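The Long Life of Kitchen Stone

Most people choose a countertop in less than an hour. They stand in a showroom under bright lights, look at squares of stone the size of a paperback, and pick the one that goes with the cabinets. Then they live with it for 20 years or more.

Hadwood is a town built on that choice. The marble quarry on the hill above it opened to supply steps and window sills for the bank buildings in Nanunham, 22 miles down the valley. Kitchens came much later. Today the cutting sheds on Mill Road turn out counters, vanity tops and the odd fireplace, and the trucks leave before six in the morning to miss the school buses.

A slab starts as part of a block that can weigh many tons. The saw moves through it slowly, with water running over the blade the whole time, and the slabs come off like slices of bread. Until then the pattern inside is mostly a guess. Two slabs cut side by side will nearly match, and the sheds keep them together for buyers who need a long run. A slab from the other end of the same block can look like a different stone.

Veins are what people pay for, and they are also where trouble starts. A vein is an old crack that filled with other minerals a very long time ago. Some are as strong as the stone around them. Others are weak, and a weak one across the narrow strip in front of a sink will often give way in the truck. Good cutters turn the pattern on the slab until the sink opening falls somewhere safe, even if it wastes a corner.

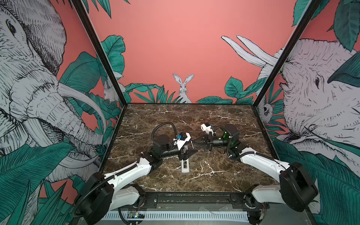

Dark marble has had a good few years. White is still the bigger seller in Hadwood, but brown and black now take up a whole row in the yard, and designers in Nanunham ask for them by name. Duda, a deep brown, runs $169 a square foot installed. Pirnell is grayer and costs less.

Dark stone has its own problems. Lemon juice and vinegar eat into any polished marble and leave a dull spot, and on a dark top that spot shows from across the room. Hard water leaves pale rings. A honed finish, which is smooth but not shiny, hides the dull spots better and shows finger marks more – you have to decide which bothers you less.

Sealer helps with oil and wine. It does nothing against acid, whatever the label suggests. One coat a year is plenty in most kitchens. Wash the top with warm water and a little dish soap, then dry it with a towel.

Repairs are possible. A repolish in place starts at $699 in the valley, and the dust gets into everything, so empty the cabinets first. Small chips along the front edge can be filled with tinted resin. The Hadwood sheds book up by October with people who want it done before the holidays, and the next open dates are usually in late January.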